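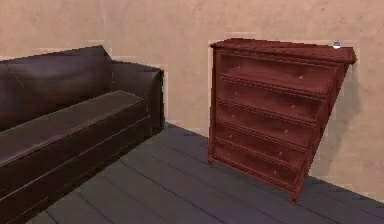

Welcome back, everyone! Week 3 is my favourite, as we finally get to talk about how light tells us what a surface is like. Every surface sends light back in its own way. A matte one scatters it in all directions, and a glossy one keeps much of it together, so you get highlights that shift when you move your head. Look at the rolled armrest on the brown leather sofa: a lighter band along the top, deep shadow on the front, and your eye reads "round" straight away. Wonderful stuff, and the painters knew it centuries before anyone wrote down the maths.

Home | Unit outline | Readings | Tutorials | Contact

Now for colour. The highlight on a plastic or varnished surface mostly takes the colour of the lamp or the sky, and the body colour comes from light that has gone in and bounced about. Metals break this rule (gold has gold highlights!) and we'll spend most of Thursday on why.
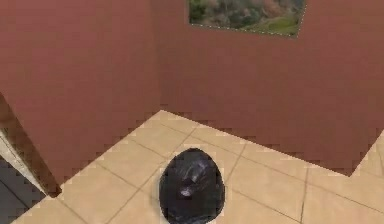 Fig. 2. Pale highlights on creased black plastic.

Before the tutorial, read Whitelaw's chapter on gloss, pages 8 to 20, and skip the box on polarisation unless you're keen. Bring a spoon, a scrap of foil and a torch. Ebony Sheehan is running the Moralora room group and Flynn Harawira has the other one. Sketch your spoon from two angles and mark where the highlight goes. Rough pencil is fine.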